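Notes on the Second Season of Drollen
September 15, 2023

The second season of Drollen concluded in May, and several readers have written to request a guide to its characters before the third begins. The following notes assume familiarity with the first season. Plot details through the finale are discussed.

Who is Ines to the Rathnayake family?

Ines Carum is introduced in episode 5 as a lodger. Her connection to the household is confirmed in the courtroom episode, when the will is read and she is named as the elder half-sister of Tomas Rathnayake. Viewers who noted the photograph in the hallway during the first season will have suspected as much. The writers leave open whether Tomas had been informed by his mother.

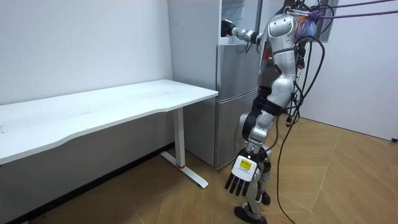

Does Tomas leave Netari?

He does not. The ferry departs without him in the closing minutes, and his suitcase is later shown in the bedroom at the boarding house. It should be noted that the season runs 32 days in story time, so his decision is made within a week of the funeral. In my view the pacing of this section is its principal weakness, and the two episodes devoted to the harbor dispute could have been combined.

Who is the caller?

The voice heard on the telephone is credited only as "Woman." Correspondents have proposed both the aunt and the former schoolteacher. The aunt is at the dinner table during the second call, which would appear to exclude her.

Corrections to earlier entries are welcome and may be submitted through the comment form. A list of songs used in the season will be posted separately.

Malsha Kumarasinghe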